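Slow hands

I promised in January that I'd write something about the training work, and then I kept putting it off, partly from laziness and partly because every time I sat down to explain it I ended up describing my sore thumb. So let's get the thumb out of the way first. It's fine. It clicks a bit in the mornings, and my daughter says it sounds like someone stepping on a biscuit.

The job at Flunero, for those who missed the last post, is showing a robot how to do small household and office things by doing them ourselves, with a gripper held in the hand, over and over, while everything the gripper does is recorded. At the moment we're on desk tidying.

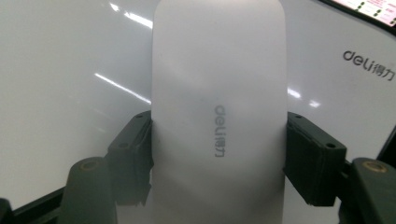
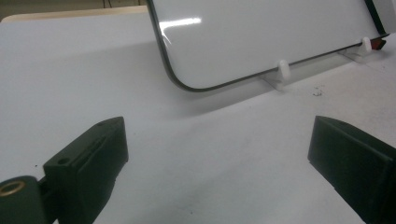 How do you teach a robot a job without writing any code? By doing the job yourself, with the same sort of fingers the robot will have, enough times and in enough slightly different ways that it can learn the pattern from the recordings.

Of course, "enough times" is carrying a lot of weight in that answer, and I didn't appreciate how much until my first full day. Natnael Gebreyes sat me down with a cup of tea and told me we'd be doing sets of 30, and I thought, lovely, thirty, I'll be home by lunch. Thirty is one set. Then you shift the things on the table a little and do another set, and then you change the lighting or swap the object for a different one, and off you go again. I've developed strong feelings about objects. Anything with a flat side is a friend. Anything smooth and rounded wants to swivel away from you at the last second, and you have to come at it squarely and close up gently and resist the urge to chase it across the table (I chase it, every time, and then we throw that one out).

The hardest habit to break was being quick. I've been picking things up for a good many years now and I'm rather fast at it! But when I was fast I was also sloppy in ways I'd never noticed. I'd start closing my hand before I'd properly arrived, or I'd nudge a thing straight with one finger on the way past. Jolien Goossens, who looks over the recordings, played one of mine back at a crawl and it was mortifying, like hearing your own voice on an answering machine. There was a wobble in the middle where I'd clearly been thinking about dinner. She was very kind about it. She said the robot would copy the dinner as well.

So now I go slowly, and I've come to quite like it. Approach, settle, close, lift, carry, lower, open, back away. Backing away counts too. I used to whip my hand off as soon as I'd let go, and more than once I took the thing with me. Simão Seixas has a theory that people who bake are the best at this, and people who play the drums are the worst, and as I do neither I've been left out of his study.

We do keep some of the fumbles, by the way, which surprised me. If you miss a grasp and then recover nicely, without panicking, that can be worth having, so the robot has seen a way back from a mistake. What nobody wants is the kind where you miss, mutter something, drop it on the floor and crawl under the table. I have contributed 11 of those, according to Patricio Cabello, who I suspect of enjoying the spreadsheet more than is healthy.

I also had a go at the other way of doing it, when we drove over to the Girkstead workshop. There you sit across the room and steer an actual arm with a pair of controllers. Margarida Barros makes it look like knitting. For me it was like trying to butter toast through a letterbox, and I was worn out after nine tries, most of them spent hovering. You lose all the feeling in it, you see. With the gripper in my own hand I can tell when I've got hold of something, even through the plastic fingers, and with the controllers I was only guessing by eye. She tells me it comes with practice, and that her first week she cried in the car park, so there's hope.

A few of you asked whether it's boring. Some afternoons, a little. I've been listening to a very long audiobook about lighthouses and I'm almost 30 chapters in. But there's a satisfaction in a clean set that I wasn't expecting, the same colour of feeling as hanging out the washing neatly. We move on to drawers and cupboards next, and I've asked for a softer grip on the handle before we start. Jolien has ordered some foam.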